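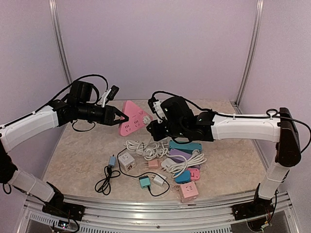 My sister sent me a link to a meal planning app called Beka in March, with the message "this will change your life." She has sent me that message before. It was about a water bottle.

Still, our grocery bill for the month had come to $526 for two people, one of whom mostly eats toast, so I gave it a try. The pitch is that you tell Beka what you like, it plans your dinners, and you stop throwing food away. According to the welcome email, users cut their food waste by 83 percent. I wrote and asked how they measured that. Did someone go through the trash? I got a reply thanking me for my interest and offering me a referral code.

The first week it gave me 6 dinners. Four of them wanted fresh dill. I have no quarrel with dill, but I'd like to meet the person who gets through that much of it in a week. The portion sizes were for a family. When I changed the setting to two people, it cut the chicken in half and left the rice alone, so we had rice until the weekend and then some more after it.

The app also hooks up to Trolleo, the delivery service, and this is where I started to get suspicious. Every recipe came with a button that dropped the whole ingredient list into a Trolleo cart, salt and olive oil included. I already own salt. You can uncheck things, but you have to do it recipe by recipe, and the next week it all comes back checked. I have a hard time believing a company whose whole promise is less waste couldn't figure out how to remember that a person has salt.

I complained about this to Ataahua Harawira, who I used to work with and who has fed four kids on one income. She asked what was wrong with a list on the fridge. I said the app had recipes. She said, "You have recipes."

She has a point. I have a whole shelf of them, including my mother's old Stubbs cookbook with the stains on the meatloaf page. What I don't have is the habit of looking in the refrigerator before I go to the store, and I'm not sure $8 a month is going to give me one.

I did the second month out of stubbornness. The bill went down a little. We were also out of town for nine days, so make of that what you will. Beka sent me a badge for it anyway, a little green leaf, and congratulated me on my progress.

I've canceled. It took three screens and a survey, and the survey had no box for "dill." A reader emailed to say I should try Warnar instead because it scans your receipts. Maybe it does. I'd want to know where the receipts go.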